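The first thing Brahim El-Sayed does when I sit down in his kitchen is hand me a pencil. He wants me to write down the name of my street, the one I grew up on, and then the name of the street behind it. I manage the first. The second takes me longer than I'd like to admit, and I get the spelling wrong.

"You see?" he says, delighted. "You cut through there every day on your bike and you couldn't put it on an envelope."

Brahim delivered mail in and around Prirnley for 29 years, and since he retired he has been collecting the names people use for places that never made it onto a sign. Laneways, corners, bends in the creek, the dip in the road where the school bus used to get stuck. He has 665 of them so far, each on its own index card, and the cards live in old biscuit tins on top of the fridge, which means that every time he wants to show me one he has to get up, fetch the step stool, and talk to me from near the ceiling.

"Gutholm Corner," he reads from up there. "Now, there's no Gutholm. Never was, that I could find. I asked the old fellow at the hardware and he said it was a family, and his wife said it was a horse. They had a proper disagreement about it. I wrote down both."

That is more or less his whole method. He doesn't choose between stories. If two people tell him different things, the card gets two entries, and if somebody comes back a year later having changed their mind, he adds that in a different colour. Some of the cards have little extensions stapled to the bottom and folded up like maps.

The collection began on his rounds, though he didn't think of it as a collection then. New families would move in and ask him where something was, and he would find himself saying "just past the Swimming Tree" to people who had no earthly way of knowing what the Swimming Tree was. (It's a willow. There was a rope on it, and then for many years there wasn't, and it kept the name anyway.) One February he was off his feet for several weeks with a bad knee, and his daughter bought him a packet of cards so he would stop telling her about it over the phone.

"She thought I'd do ten or so and get bored," he says. "She's had a lot of birthday presents wrong over the years as well, bless her."
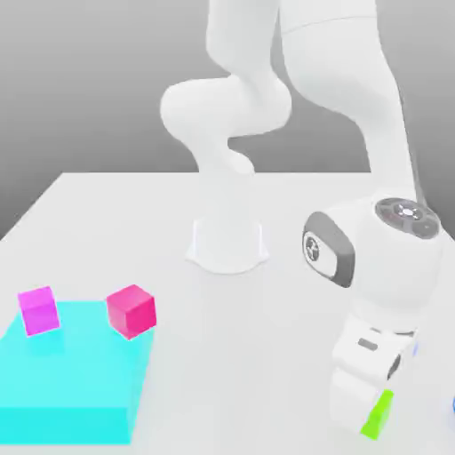

Words by Ayman Erraji
Neighbourhoods

We've moved on to tea by this point, and a plate of date biscuits his neighbour brings over whenever she sees a strange car in the drive. I ask him whether people ever refuse to tell him things. He takes his time over this, turning his cup around on its saucer.

"Not refuse. They get shy. They say, oh, that was only what we called it, that was just our family. And I tell them, well, that's the one I want! The council has the others." He laughs. "There's a lady on the hill whose children called the end of their road Clulum. Only the three of them, it was a made-up word. It meant the place where you had to turn around and come home because you could hear her calling for dinner. Those kids are in their fifties now, and the grandchildren say it. They live in another city and when it's time to leave the park they say it's Clulum. So is that a place? I think it's a place."

He has a card for it, naturally. He lets me hold it, and I notice he has written the name in capitals with great care, the way you would on a parcel.

I had expected, I suppose, to come away with a story about things being lost. It's the easy one to write about a man with a biscuit tin. But Brahim is quite cheerful on the subject, and he's impatient with people who want him to be sad. New names turn up all the time, he tells me, and some of his favourites are the recent ones. The roundabout by the medical centre opened only a few years back and already it's the Doughnut to half the town and the Mistake to the other half. There is a walking path that teenagers call Naciri, after a soccer coach who made his players run it in the rain, and Brahim was so pleased to learn this that he walked the whole thing himself, knee and all, and then had to ring his son-in-law for a lift home.

"He asked me where I was. I said, I'm at the top of Naciri. He said, Dad, I don't know what that is. I said, no, well, you will now."

The library has offered to scan the cards, and he has said yes in principle, which in practice means he has handed over one tin and keeps finding reasons to borrow it back. It isn't that he distrusts them. He likes the young man who does the scanning very much and speaks warmly of his handwriting. But he adds to the old cards constantly, and it bothers him to think of a copy sitting somewhere without the latest bit of gossip on it. They've settled on a sort of truce where he brings in 21 cards at a time and waits in the armchair by the window, reading the gardening magazines, until they're done.

I ask if he has a number in mind, a point at which he'd call it finished. He tells me the town map lists 1,070 official names, counting every court and crescent, and that he'd quite like to beat it.

"My wife says I'll have to start inventing them. I told her somebody invented all of them, love, that's how you get one."

She comes in just then from the garden, as it happens, and wants to know whether he's told me about the Long Bench yet. He hasn't. She pulls out a chair, he goes back up the step stool for the card, and they tell it together, correcting one another the whole way through. There's a wedding in it, and a stolen sign, and a dog that belonged to either her cousin or the butcher. I stay for another pot of tea and leave a good hour later than I'd said I would.

At the door he asks for the pencil back, and then for my piece of paper. He'd like to know what we called the street behind ours, before I looked up the right name for it. I tell him. He writes it down.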